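# Miston Terminal: monthly walkdown, bulk cement side

Walked by Garnet Sutherland with Wayne Ross from the day shift, starting 6:40 a.m. Copies to Manon Carrier (maintenance) and the board by the time clock, where it will be read by whoever is waiting for the coffee machine. 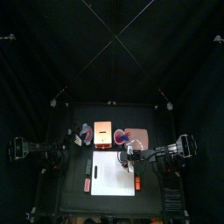 ## How to read this

**OK** means I looked at it and it was fine. **FIX** means it needs a work order. **STOP** means don't run it until Manon signs. **SAME** means I wrote it up last time and could have saved us all some trouble with a photocopier.

## 1. Ship unloader and dock hopper

- [x] Handrails, dock side: OK. Somebody painted them. The paint is also on the gate latch, which now opens with a noise like a goose.
- [x] Emergency pull cord, full length: OK. Wayne pulled it from both ends and the belt stopped both times.
- [ ] Hopper grating: FIX. One clip missing at the northwest corner. The grating rocks when you step on it. Put a cone on it until the clip is in. There is a cone on it now. It's my cone and I would like it back.
- [x] Dust skirt on the Boychuk hopper: OK, patched, patch holding.
- [ ] Life ring: SAME. The ring is there. The rope is tied to it in a knot that none of us could undo in under a minute. Please cut it off and fit a new line.

## 2. Conveyor gallery

- [x] Lighting: OK apart from one tube flickering over the second transfer point.
- [ ] Tail pulley guard: **STOP**. Guard was leaning against the wall next to the pulley. A guard leaning on a wall protects the wall. Belt locked out at 7:15, my lock, my tag. Manon has the second key.
- [ ] Spillage on walkway: FIX. Ankle deep under the return idlers. It has been rained on through the hole in the cladding and is now, in places, concrete. Bring a breaker bar.
- [x] Belt tracking: OK before lockout.
- [ ] Cladding hole: FIX. See previous item. Same hole that was "temporary" in June.

## 3. Silos 1 to 4

| Item | Silo 1 | Silo 2 | Silo 3 | Silo 4 |
|---|---|---|---|---|
| Roof hatch shut and pinned | OK | OK | FIX | OK |
| Pressure relief valve moves freely | OK | OK | OK | OK |
| High level alarm tested | OK | OK | OK | SAME |
| Ladder cage and rungs | OK | OK | OK | OK |
| Capacity plate readable | OK | FIX | OK | OK |

**Silo 2.** The plate should say 3000 tons. It says 300 and then a rust spot. Nobody is going to underfill a silo by that much on the strength of a rust spot, but the insurance people do like a plate.

**Silo 3.** Hatch pin replaced with a screwdriver. A good one, too. If it's yours, it's in my office, and you can trade a proper pin for it.

**Silo 4.** The alarm sounds when you press the test button and stays quiet when you lift the probe. So the button works. Drivers should go by the dip reading until the probe is swapped, and the dip reading gets written in the book before filling starts. After filling starts is a different kind of reading.

## 4. Bag filter and blowers

- [x] Differential pressure gauge: OK, needle in the green. Wayne tapped it. Still in the green.
- [ ] Filter bags: FIX. Two torn in the back row. 20 spares on the shelf, so there's no reason to wait for a delivery.
- [x] Blower inlet screens: OK, cleaned during the walk.
- [x] Hearing protection dispenser: OK, full.
- [ ] Flodel blower, V-belt cover: FIX. Held by two bolts out of four. The bolts that are left are doing their best.

## 5. Packing line

- [x] Light curtain at palletizer: OK. Broke the beam with a broom handle at three heights and it stopped every time.
- [x] E-stops: OK, all tested, all reset. One is labeled "DON'T PRESS" in marker. I have removed the label and had a short talk with the packing crew about what the button is for.
- [ ] Stretch wrapper, floor loop: FIX. Cable cover has curled up at one end. Trip hazard for anyone who walks there, and a forklift hazard for the cable.
- [x] Big bag station, 1000 kg hook and sling: OK, tag in date.
- [ ] Big bag station, second sling: FIX. Tag missing. Without the tag it's a piece of webbing. Cut it up so it doesn't wander back onto the hook.
- [ ] Eyewash: SAME. Water comes out. It comes out brown for a while first. Kirsten Bergeron is to run it every Sunday on the weekend shift until clear, and initial the card. The card has one set of initials on it, and they are mine.

## 6. Truck loading

- [x] Fall arrest rail and both harnesses: OK.
- [x] Wheel chocks: OK. All four present, which is a first for me.
- [ ] Loading spout camera: FIX. Lens caked over. Operator is loading by ear.
- [ ] Traffic mirror at the exit: FIX. Now shows a fine view of the sky. Tilt it down.
- [x] Speed limit sign: OK as a sign.

## 7. Stores and housekeeping

- [x] Fire extinguishers: OK, pins and seals in place.
- [ ] Aisle by the Vorkodton pallets: FIX. Blocked again. The yellow lines mean keep clear and don't mean park between.
- [x] First aid box: OK. Restocked with everything except the good tweezers, which I suspect are in somebody's truck.
- [x] Spill kit: OK.

## Comments from others

**Manon Carrier:** Tail pulley guard refitted with new bolts, all of them, torqued. Ran it guarded for one hour before handing it back. The person who took it off was going to put it back after lunch. He didn't say which lunch. Lock returned to Garnet.

**Wayne Ross:** Hopper clip fitted. Cone is in the dock office.

**Ivar Wikström:** Silo 4 probe is on order. I'd ask for the cladding to be done at the same time as the gallery cleanup, so we only rig the access once. Also the screwdriver is mine.

**Garnet Sutherland:** Agreed on the cladding. Bring the pin.

## Still open for next walk

- Life ring line
- Gallery spillage and cladding
- Silo 2 plate, silo 3 pin, silo 4 probe
- Filter bags, V-belt cover
- Wrapper cable cover, untagged sling
- Eyewash card, with more than one person's handwriting on it
- Spout camera, exit mirror
- Vorkodton aisle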